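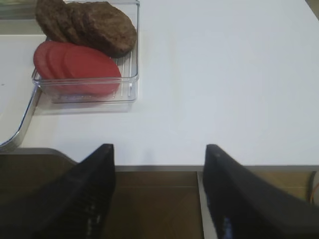 Ribbed Preparation Tray, Clear
Wallner Catering Equipment, Totholm

A low-walled tray in transparent plastic, intended for holding burger patties, sliced tomato and similar fillings at the assembly counter. The base carries fine parallel ribs along its length, and the corners are rounded for easier cleaning.

Contents may be laid in overlapping rows — patties at the far side, slices at the near side — so that each piece can be lifted singly. The tray is not suitable for ovens or hot plates.

Washing: by hand or machine, up to 60 °C
Supplied in: packs of 4
Lids: sold separately, packs of 2

Orders of 500 trays or more are dispatched from the Wurkmont depot. Page revised 15 Aug 2019.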